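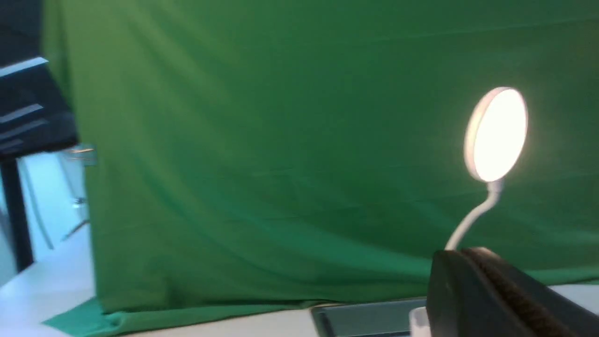 ## Unit 4: Small-object photography with a cloth background

Read this before the practical. Bring it with you, along with the worksheet from Unit 3. Room 22 is open from March onwards for people who want extra time on the tables.

### 4.1 Choosing the cloth

A plain cloth is the cheapest background there is and for most table work it is good enough. The store cupboard has green, grey and black. Green is for work where the background will be taken out later on the computer. Grey is for catalogue shots that stay as they are. Black is hard to keep clean and shows every bit of lint, so leave it until you have done the other two.

Do not use green behind glass, polished metal or anything glossy and pale. The colour gets into the reflections and it takes longer to remove than the background did.

### 4.2 Hanging it

Hang the cloth from the rail so that it reaches the table. There are two ways to finish the bottom:

- **Straight drop.** The cloth stops at the table and the object stands on the bare top. You get a line where the two meet.
- **Sweep.** The cloth carries on forward under the object in a gentle curve, with no line. Allow 80 cm of extra cloth for this.

With a straight drop, any spare cloth will gather in a fold on the table. Tuck it back or clip it to the side. On a white table a loose corner of green is easy to miss while you are looking at the object, and then it is in every picture.

Creases matter less than students expect, provided they are shallow and the light is even. A crease becomes a problem when the lamp is nearly level with the cloth, as each ridge then throws its own shadow. Iron on the back, medium heat. Diagonal creases usually mean the cloth is being pulled at one corner, so check the clips before you fetch the iron.

### 4.3 Lighting with one small lamp

We use gooseneck lamps with a flat round head. Work in this order:

1. Fix the lamp to one side of the table and check that it does not slip.
2. Bend the neck in a long curve. Sharp bends near the base wear it out.
3. Turn the face of the lamp across the table, towards where the object will stand.
4. Switch off the ceiling lights and look at the cloth with nothing in front of it.
5. Take a test picture and look for bright patches.

If the lamp is close to the cloth you will get a pale area around the head. Bring the lamp forward, or turn it further away from the cloth. Keep the object at least 22 cm in front of the background so that less green is thrown back on to it.

A warm lamp makes green cloth look slightly yellow where the light is strongest. Set the white balance by hand from the grey card. Automatic white balance will shift between shots.

### 4.4 Practical task

Work in pairs. Photograph one matt object from the Luvach box and one from the Grajales box. For each, hand in 5 pictures:

- lamp on the left
- lamp on the right
- lamp high, pointing down
- lamp with tracing paper over it
- your own choice, with a note of the position

Write down the distance from lamp to object each time. Pictures without distances will be returned.

Questions about the task to Jaime Magalhães, room 515. Cloths go back folded, lamps with the neck straight.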